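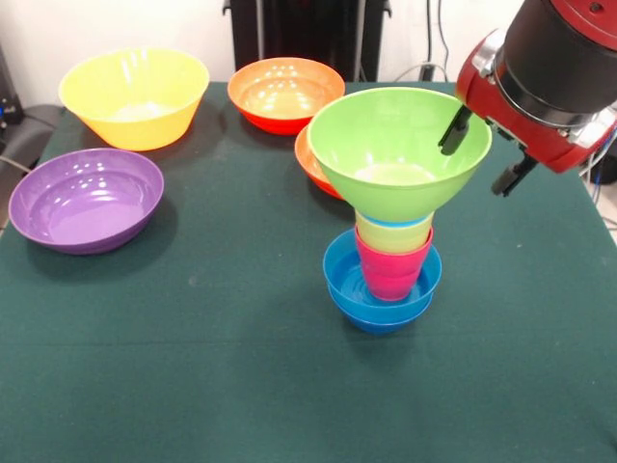

4.2 Storage volume and breakage of tableware

The third set of measures concerns the space taken up by tableware between meals. Kitchens at the two sites differ in this respect. At Orkport the serving counter and the dish room are separated by a corridor, and clean items are carried on carts. At Gruton the dish room opens directly onto the counter, and items are shelved within reach of the serving staff. Shelf depth is the same at both sites, so differences in storage density can be attributed to item shape and stacking practice.

We define the nesting ratio of a set as the height of the full stack divided by the sum of the heights of the single items. A low ratio indicates that most of each item sits inside the one below it. Sets of one shape and size reach low ratios with little effort from staff. Mixed sets do so only when wall angles are similar and the items are placed in order of rim width. In practice this order was often not kept during the lunch period, and wide bowls were placed on narrow ones or on cups (Figure 3).
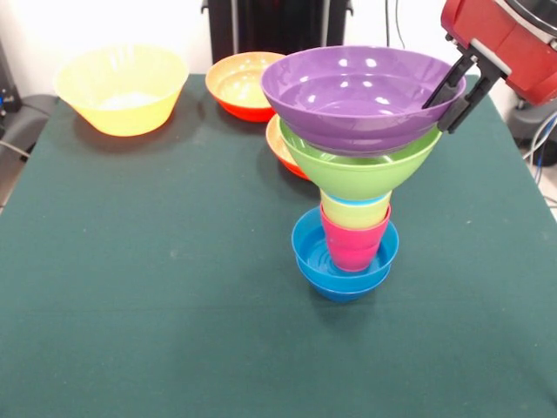

Figure 3. Mixed plastic tableware in a tall stack. The wide purple bowl is above a narrower lime-green bowl, with a cup beneath.

Stack height was recorded at the close of each lunch period during August. The full record contains 582 stacks. Stacks were measured from the shelf surface to the highest rim, and any stack that had been moved before measurement was left out. Where a stack leaned, the vertical height was used and the lean was noted separately.

Ratios were lower at Gruton than at Orkport for bowls, and the two sites did not differ for cups. Domínguez ware, which has a straight wall and a narrow foot, nested less closely than Flelar ware of the same capacity. The difference is explained by the foot, which meets the base of the item below before the walls come into contact. Sets that combined both makes had the highest ratios of all and also accounted for most of the leaning stacks.

Breakage was low throughout. Items were counted as broken if the rim was chipped or if a crack could be felt with a fingertip. Surface scratches were ignored. We found no relation between nesting ratio and breakage, although stacks kept on carts lost more items than stacks kept on shelves. Three carts at Orkport had worn wheels, and we cannot separate this effect from that of the corridor.

The limit of 80 cm set for stack height in the storage plan was exceeded at Orkport only. Section 5 considers whether a lower limit would change the number of trips made between the dish room and the counter.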